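Progress report to the Bjarnason Fund
Nakotgate Community Kitchen - second period
Prepared by Wojciech Wysocka, 7/30/22

## Where we are

The kitchen has been open to the public since March. This report covers the period from opening to the end of July and follows the headings in the grant letter. The spending sheet is attached separately and matches the bank statements we sent last month.

In short, the cooking sessions are running as planned, the lunch club is busier than we expected, and the evening course for young people leaving care is behind. We have spent less than budgeted on staff and more on energy. We are asking for one change to the budget, set out near the end.

## Cooking sessions

We run two kinds of session. The daytime ones are open to anybody in Nakotgate and cover basic cooking on a small budget. The evening ones are booked through the housing office and the two GP surgeries.

Attendance across both kinds came to 504 visits. We record visits and not people, so somebody who comes every week is in that figure many times over. The Fund asked after the first report whether we could give a figure for individuals. We have started a sign-in card which will let us do that from the next period onwards. We can't go back and work it out for the spring, as the early sheets only have first names on them and several are hard to read.

Each group is capped at 12. We tried a larger group twice in the first weeks and it was too many for the space. People at the back could not hear and two of them left before the end. There is now a waiting list for the daytime sessions, and we offer the next free place by phone.

The recipes have changed since the plan you approved. We had written the course around oven meals. Most people told us they don't use their oven at home, either because of the cost or because it doesn't work, so we have moved to dishes that can be done on one ring, in a toaster oven or with just a kettle. Lentil soup, flatbreads, baked eggs and a bean stew have gone down best. The fish pie has been dropped.

## Kitchen and equipment

The refit was finished before opening and the final invoice from Furnis has been paid. They came back once to re-hang a cupboard door and once to reseal the join behind the sink. Both visits were under the guarantee. The sink join is still not right and I have asked them to come again before the autumn.

For the small appliances we bought ordinary household models, of the sort people are likely to have or could pick up second-hand. The total was under the amount set aside. The underspend has gone towards knives, boards and a second set of scales.
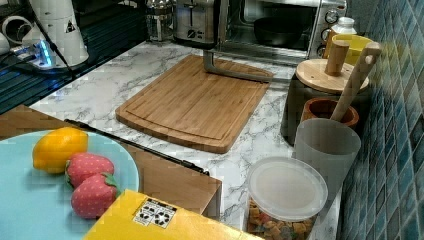 *Worktop with the toaster, toaster oven and French press.*

All portable electrical items were tested in June and passed. The extractor fan is noisy but was found to be working properly. The fridge thermometer log is filled in morning and evening, and there were four days in the period where the evening reading was missed. We have moved the log sheet to the inside of the back door, next to the alarm panel, and there have been no gaps since.

The environmental health officer visited in May and gave us the top rating. The one point she raised was about how we label opened jars. We now date everything on opening.

## Lunch club

The lunch club was a small part of the original bid and has grown into a large part of our week. We served 1,103 meals in the period. The charge is £2, and people who can't pay are not asked to.

Food comes from three places: the wholesale market, the allotment society and surplus from the two supermarkets on the ring road. The surplus is useful but hard to plan around. One week it was almost all yoghurt and leeks. We keep a stock of rice, tinned tomatoes and pulses so that a meal can be made whatever turns up.

On the busiest days we have had up to 40 people in, and they have had to eat in two sittings. The second sitting tends to get the smaller choice, which has caused some grumbling - fair enough in my view. From September the sittings will swap order each week.

## Evening course for care leavers

This is the part that is behind. We planned two full courses and have run one. The first had a good start but numbers fell after the third week, mainly due to shift work and the change to the bus timetable. Those who finished have all passed the food hygiene certificate.

The second course will now start in October. We have moved it an hour later and will pay bus fares on the night instead of by claim form. The leaving care team has agreed to these changes.

## Bookings and records

We moved bookings on to Florlow in May. It took longer to set up than we had been told and the reminder texts went out twice for the first fortnight. It is now working well enough. Missed bookings have gone down, though it is too early to give a fair comparison.

## Money

- Staff costs are under budget, as the assistant post was filled six weeks late.
- Energy is over budget and will stay so.
- Food is close to budget.
- Training is under budget and will catch up when the second course runs.

We would like to move the unspent assistant salary from those six weeks into the energy line. No extra money is being asked for. If the Fund agrees, a short email is enough for our records.

## Next period

The next report is due at the end of January. Before then we expect to run the second evening course, have the sink join fixed, and give you a first figure for individual people attending. The lease on the store room also comes up for renewal in November - the landlord has said he is willing to extend on the same terms, and I will send a copy once it is signed.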